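Lab handout 4: Comparing grippers without fooling yourself
Notes by Định Mai. Bring a pencil, the tablet eats answers.

1. What we are comparing

Two grippers, the Clullel and the Pastum. Both are sold as able to pick up "everyday objects", a phrase that covers a lot of ground and, I suspect, very few everyday objects. You will run each one for 30 picks, same arm, same controller settings, same tired graduate student.

2. Where the picks happen

Floor picks are done inside a square of yellow tape on the carpet. Desk picks use a cardboard box with partitions, and small wrapped snacks make decent targets: light, crinkly and never the same shape twice. Eat them after the trial is logged. Last April's group got this backward and handed in a table with 84 picks and a footnote.
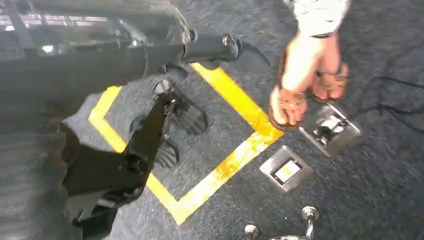

Yellow tape on the carpet in the first picture, a partitioned box on the desk in the second. 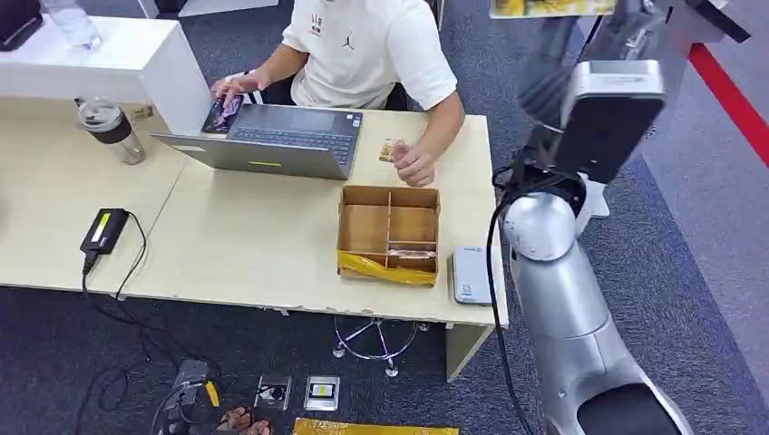 3. What to write down

For every pick: gripper, object, finger opening at the start, and one of three results (held, dropped, missed). "Sort of" is a miss. So is "it would have worked". Stop the clock at 90 seconds, however promising things look.

4. Wrist camera or head camera?

Log both. The wrist view is good for finger position and bad for nearly everything else, and the head view has the opposite problem. File 1629 in the course folder has the blank sheet. Please don't rename it.

5. Before next time

Read the Fetier controller notes up to the part on force limits. Past that point the author and I disagree, and I'd like you to hear my side first.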